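Lecture 6: Getting the robot to do it by doing it yourself
Notes by Deirdre Scanlon. Revised 19 October 2020

Last time we wrote waypoints by hand and discovered how much typing it takes to pick up a cup. From now on you show the arm the task and let the software worry about the typing. There are two ways of showing it, and you will come to resent both.

Hand guiding

You put the arm into free-drive mode, take hold of the wrist and push it through the job. The joints log their own angles as you go. It feels natural for the first minute, after which you notice that you are steering from the wrong side and that your elbow is in the way of everything. Your elbow is also in the way of the camera. If the policy is going to learn from images, a demonstration full of your sleeve will teach it to look for sleeves. Shamim Mirani's group last August trained a very decent cardigan detector.

Use hand guiding when you only need the joint path, or when contact forces matter and you want to feel them.

Remote control

You stand back and drive the arm with a handset or a smaller leader arm. The view stays clear of people, so what the camera records is close to what it will get when the policy runs. The price is that you can't feel anything. Beginners squeeze too hard, pause before every grasp, and approach each object as if it might bite. All of that goes into the data. A pause is particularly nasty: the arm is still, the image hardly changes, and the model learns that the right thing to do at this point is nothing.

Trim long pauses at the start and end. Leave the ones in the middle unless you have a good reason and have written it down.

What makes a usable demonstration

Start from the home pose. Do one task per recording, and stop when it is done. Tidying up afterwards is a different task, however good it feels.

Vary the layout between takes. The Tudodari set we use in the lab has 127 recordings, and in 61 of them Digby Pirihi put everything back in precisely the same spot, being a tidy man. The policy trained on those alone was superb until someone leaned on the table.

Keep your failures, but label them as failures. A dropped object marked "success" does more harm than a missing file.

Soft things deserve extra takes. A box has one shape. A cap or a cloth has as many as it likes, and where you grip it decides which one you get. Lift slowly and straight before you carry it anywhere.

For the lab

Each pair records 11 demonstrations by remote control, then swaps driver and repeats. Write the task sentence before you start, in plain words: "take the cap off the head" will do. Sobia Farooqui will be marking the labels, and she reads them. 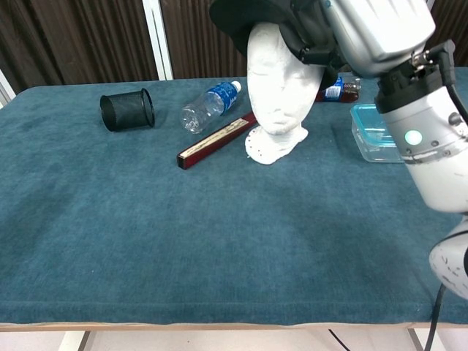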